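Notice to Users of the House Lighting System
Stetport Municipal Theater, Technical Department
Feb 2, 2025

1. Purpose
This notice records the condition of the Orevura lighting controller following the spring inspection, and sets out the terms under which visiting companies may use it. It replaces the notice posted last March.

2. Condition of the equipment
The controller was found to be in good order. Firmware is current. All 17 dimmer circuits above the stage responded to the test sequence. The two circuits above the balcony also responded, although neither has been connected to a lamp since the Bona renovation.

The Department is aware that light has been reported on the balcony during evening performances. The light is described as amber and steady. It rises over 20 seconds at the close of the second act, whatever the second act may be, and it goes out before the curtain call. The supplier, Sembiring Stage Electric, has examined the cabling and found no fault for which it can issue an invoice.

3. Programming
Visiting designers may store cues in the range 1 to 1000. Cue 1000 is already in use. It does not appear in the printed cue list and cannot be edited from the console. Designers who delete it will find it restored at the next start-up, with the fade time unchanged.

The Department has reviewed its records and cannot determine who wrote the cue. The name field contains the words "leave on for her." Earlier consoles in this building did not have a name field. The cue was present on those as well, according to the maintenance log, where it is entered each year under Minor Items.

4. Seating
Row C of the balcony is not offered for sale. Front-of-house staff are to leave seat 2 in the down position and place a program on it before the doors open. Programs collected after the performance are to be returned to the office with the others. Those found folded at the second act should be kept separately.

5. Complaints
Three companies have asked that the balcony light be removed from their productions. Each withdrew the request after opening night. The Department did not ask for reasons and none were given. One company has since written to ask whether the fade could be made slower. It could not.

6. Materials left at the console
Foil and similar items should be cleared from work tables at the end of each session.
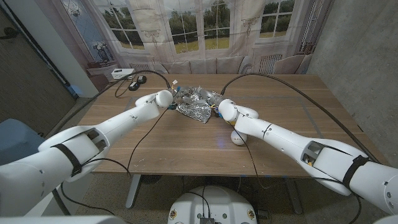
7. Shutdown
The last operator to leave will lower the house lights, close the session, and switch off the controller at the rack. The balcony should then be checked from the stage. If the amber light is showing, the operator is to wait until it has gone out before locking the doors. Time spent waiting may be entered on the timesheet as regular hours.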